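Durrani Robot Notes
@durrani_robots
16/03/2025

1/ Spent my evening with the Datarik paper on teaching a robot arm kitchen chores by replaying 40 human demos with small changes. The claim is big. I'm not sold yet.

2/ The method: cut each demo into chunks, shift the chunks to suit new object positions, run them in simulation, keep the ones that pass. 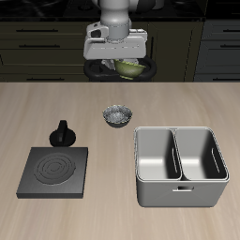
They end up with 3,148 runs that way. Fine, but they're all cousins of the same 40. Move a bowl over a bit and you've got a new row in the table, which doesn't mean you've got new behaviour.

3/ My bigger gripe is the knob. It's a small target, and the paper gives it two sentences.
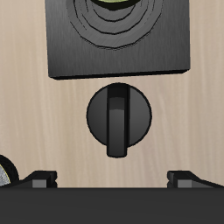 Gripper view: the knob, with the burner past it.

4/ I went looking for results broken out by step and found one pooled score. Bowls and knobs are different problems. Pooling them hides whichever one is worse.
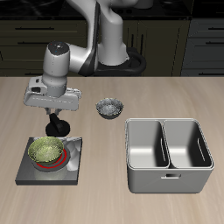
5/ The test set is 428 trials, all in the same simulated kitchen. Same counter, same cupboards, same colours. I'd have liked even one other room.

6/ Credit where it's due: they compare against Skiltex, a fair baseline, and they publish the failed runs as well. More labs should. 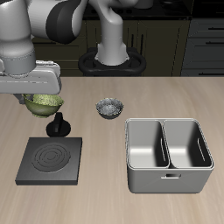

Green bowl tilted in the gripper, grey one still on the table.

7/ Would I use it? For a first pass at training data, maybe. I'd want a real arm and a real stove before I repeated the headline number to anyone.

8/ Reading the Prirus follow-up next. Same kitchen, by the look of it.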